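Banholm Community Hall, Kitchen and Tables Group
Minutes of the April meeting 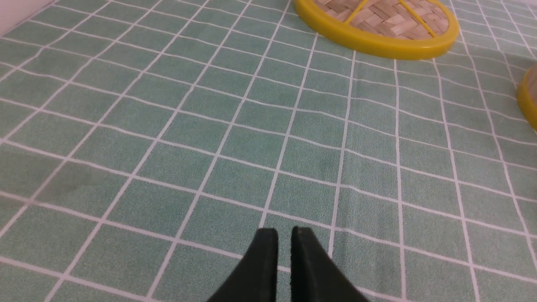
Present: Nelly Valderrama (chair), Mercedes Montoya, Jhonatan Giraldo, Deisy Nina (minutes)
Apologies: Latifa Shehata
The meeting opened at 6:40 p.m. in the small dining room.

1. Minutes of the last meeting
Approved with one correction. The hall lunch moved to the later start time at Mercedes's request, not Jhonatan's.

2. Tablecloths
Mercedes has gone through the linen closet. There are 17 cloths fit to use. The green ones with the pink grid are in the best condition and will stay as the regular cloths for the lunch. The white ones have old stains and three of them are torn at the hem. Mercedes will take the torn ones home and see if they can be cut down into napkins.
Nelly asked that cloths be shaken out and hung up before they go in the hamper. Last month a pile was left folded in the corner and smelled of mildew by the weekend.
Agreed: green cloths for the lunch, white cloths for craft days only.

3. Woven trays
The round trays with the yellow rims were discussed at some length. Jhonatan likes them for bread and wants one on every table. Mercedes said crumbs get down between the strips and the trays take too long to clean. Deisy suggested a paper napkin under the bread. Nelly said that had been tried and people took the napkins.
It was agreed to use the trays for bread rolls and wrapped crackers, with a cut round of parchment underneath. No sliced bread, no fruit, nothing with a sauce. Trays are to be brushed out and wiped with a damp cloth after each lunch. They do not go in the dishwasher or the sink.
Jhonatan will cut the parchment. Deisy will write a card for the inside of the cupboard door.

4. Plates and serving dishes
Latifa sent a note. The dinner plates now number 37, which is short for a full lunch. She has a price from Gristano of $327 for two boxes of plain white plates, delivery included. Mercedes thought this was high and asked if we could look at secondhand first. Nelly will call at the Quispe store on her way home from work and see what they have. If there is nothing suitable by the next meeting, we will go ahead with the Gristano order.

5. Storage
The lower shelf in the tall cupboard is sagging again. Jhonatan moved the heavy pots to the floor of the pantry for now and will put in a bracket. Until then, only linens and trays on that shelf.
Deisy asked for the box of candle holders to be moved out of the way of the light switch. Done during the meeting.

6. Birer visit
The lunch group from Birer is coming again next month. They have asked for the long table by the window and a low-salt soup. Mercedes will make the soup. Setup starts at 10 a.m. and Nelly has the key.

7. Other business
The can opener is missing. Please check at home.
Mercedes asked who is buying coffee this month. Jhonatan is.

Actions
Mercedes: torn cloths, soup for the Birer lunch
Jhonatan: parchment rounds, shelf bracket, coffee
Deisy: card for the cupboard door
Nelly: plates at Quispe, key for setup
Latifa: hold the Gristano price if they will let her

The meeting closed at 7:50 p.m. Next meeting in the same room, same time.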